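Progress report, Sanstead draft-proofing scheme
Second period, to January

Headline: the work is on schedule, and I am less sure than I was last time that the schedule measures anything useful. The budget is fine. Comments on the savings figures are further down, and I would ask you to read those before quoting the totals to anyone.

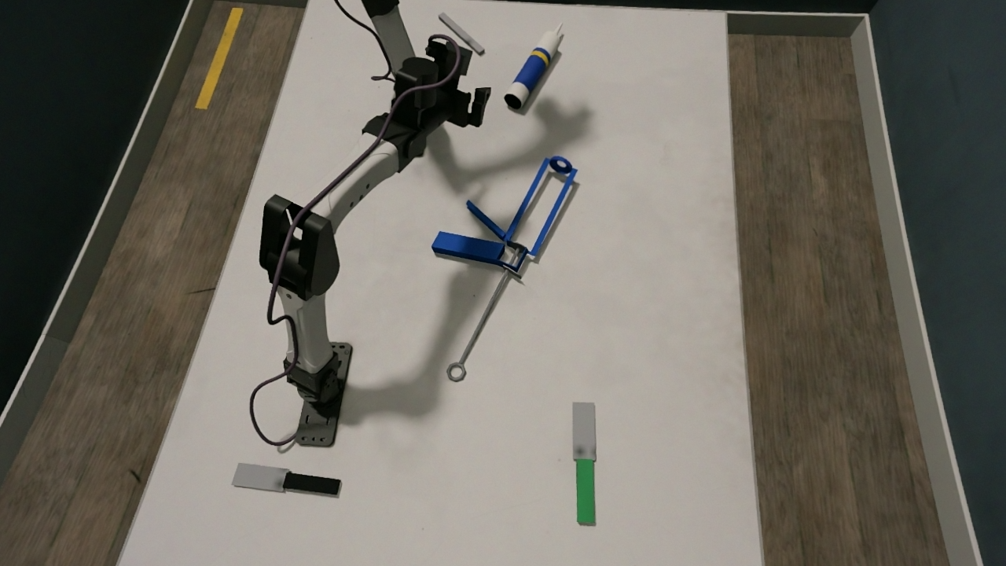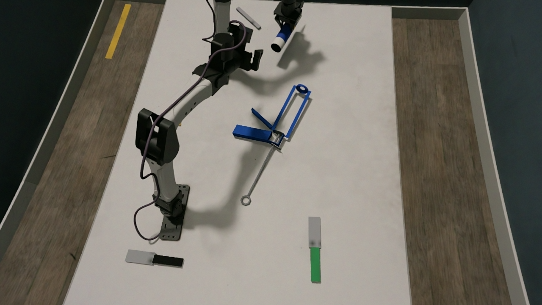
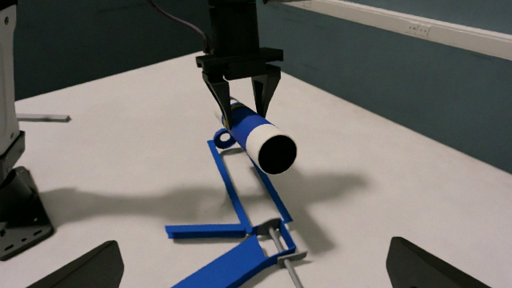
We have now sealed windows and outside doors in 82 homes, against a target for the full year of 200. On paper that looks slow, but the Pereyra blocks were always going to be the worst of it, with old sash windows and a lot of rotten trim to cut out first. Most of the job is still a tube of sealant in a caulking gun with a plain blue frame, and the crews get through far more tubes than the bid allowed for. Sirkeck quoted on the basis of narrow, even gaps. The gaps at Pereyra are neither. I have asked for a revised materials price and will not sign off the next invoice until I see it.

## Savings

Omatell's summary claims an average saving of $460 per home per year. I don't believe it, and I don't think you should either. It rests on six homes, all of them end units, all measured during a mild spell. Three of those households also had their furnaces serviced in the same month. Any of that could account for a good part of the drop.

What I would accept for now:

- tenants report fewer drafts, mostly in bedrooms
- complaints about rattling windows are down
- we have no reliable number for fuel use

I have asked Omatell for meter readings from homes we haven't reached yet, so there is something to compare with. They replied that this was outside their scope. It is in their scope, on the second page.

## Problems

Two stairwell doors were sealed so tightly that they no longer latch. Both have been redone at Sirkeck's cost. Access is still poor in the daytime, and the offer of evening visits until 7 p.m. has helped less than we were told it would.

Moisture is the one I'd watch. A few tenants have mentioned wet glass in the mornings since the work was done. The contractor says this is normal in winter. It may be, but I want vents checked before we seal any more bathrooms.

## Next period

Finish Pereyra, start on the row houses, and get the comparison readings. I am not asking for more money. I would like your agreement to hold back the final payment to Omatell until the savings figure is either backed up or withdrawn.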